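Section 4: Setting up place settings in Furkent Table Planner

The Settings module is where you decide what goes on each table before you print a floor sheet. You need to finish Section 3 (Rooms and Tables) first. If no tables have been saved, the Settings tab stays gray and can't be opened.

4.1 Before you start

Sign in with a manager account. Staff accounts can view settings but can't save them.

Have your linen and placemat list ready. If you import it from Manole Inventory, check that the export was made in version 2 or later. Older exports leave out the color column, and every item will come in as white.

4.2 Creating a new setting

1. Open the Settings tab and select New Setting.
2. Type a name of up to 80 characters. The name is printed at the top of the floor sheet, so keep it short if you use the half-page layout.
3. Choose the table surface: Bare, Cloth, or Runner.
4. Choose a placemat color from the list. To add a color, select Other and type the name your staff uses for it.
5. Set the placemat position. The choices are Front, Center, and Back, measured from the side marked as Front in your room plan.
6. Add plates, glasses, and flatware from the item panel. Drag each one to its place, or select it and press Enter to put it in the default spot.
7. Select Save.

Note: Position is stored with the setting and not with the table. If you turn a table in the room plan, the placemat turns with it.

Caution: Changing the table surface after step 6 clears all items from the setting. There is no undo for this – save a copy first.

4.3 Applying a setting to tables

1. In the room plan, hold Shift and select the tables you want.
2. Right-click and choose Apply Setting.
3. Pick the setting by name and select OK.

Tables with a setting applied show a small filled circle. A hollow circle means the setting has been edited since the last floor sheet was printed.

One room plan can hold up to 241 tables. Above that, the Apply Setting command is turned off until you split the plan into two rooms.

4.4 Importing from Zavano

Settings made in Zavano can be opened under File > Import. Names, surfaces, and colors carry over. Item positions do not, and all placemats are set to Center. If you see error 3132, the file was saved with a password. Remove the password in Zavano, save again, and repeat the import.

4.5 Adding a reference photo

1. Open the setting and select the Photo box.
2. Choose a JPG or PNG file.
3. Type a caption, then select Save.

The photo prints on the last page of the floor sheet. Only one photo can be stored per setting – adding a second replaces the first.

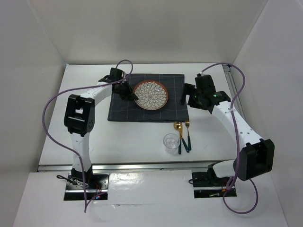
Figure 4-1. White table, bare surface, navy placemat in the Back position.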